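Wednesday, after supper

Another evening of sorting clothes, and I still don't believe in it. The Gosling method, which I read in one sitting on the bus, says every piece you own has to go on the bed and get folded into thirds before you're allowed to decide whether to keep it. Why fold a thing I'm about to give away? The booklet doesn't say. It has 18 steps and I have made it as far as step 6, where you are supposed to feel lighter. I felt like sitting down.

The Fludeck boxes came at lunchtime. Four of them, flat, with a sheet of instructions that shows a smiling box. I put one together and it leans. They say each box holds a season of clothes. Whose season? Mine has sweaters in it from October to May, and the one box was full before I got to anything with sleeves worth mentioning. I paid extra for the lids too. 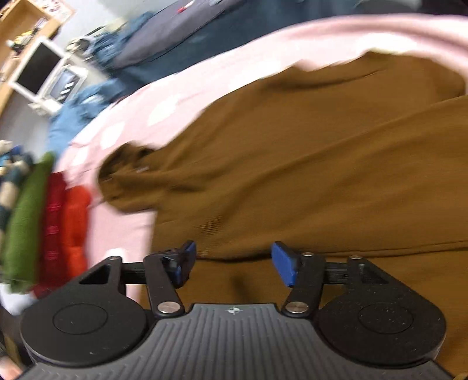
The mustard-brown one is the problem tonight. I have had it for years and wear it maybe twice a winter, and both times I think, this is a good color on somebody. It won't fold. I tried thirds, then halves, then the roll that the Stunetti people swear by, and each time the collar end flopped back open and the rest went with it. According to the booklet, a garment that resists folding is "asking to leave." I think it's just thick.

Anyway, I haven't decided. It can't go in the leaning box and there's no free hanger in the closet — I checked, and then I checked behind the winter coat. The pink polka dot sheet needs to go in the wash as well, which means clearing the bed completely, which means deciding. I can see how they get you.

The Pesau shop takes donations until 4 but only if everything is clean and buttoned, and I have my doubts that anybody there looks. Last time I took in over a bag's worth and got a coupon I never used.

Socks tomorrow, supposedly. The booklet gives socks a whole chapter. I skimmed it and it could have been a sentence.

Must call about the dryer before I wash that sheet.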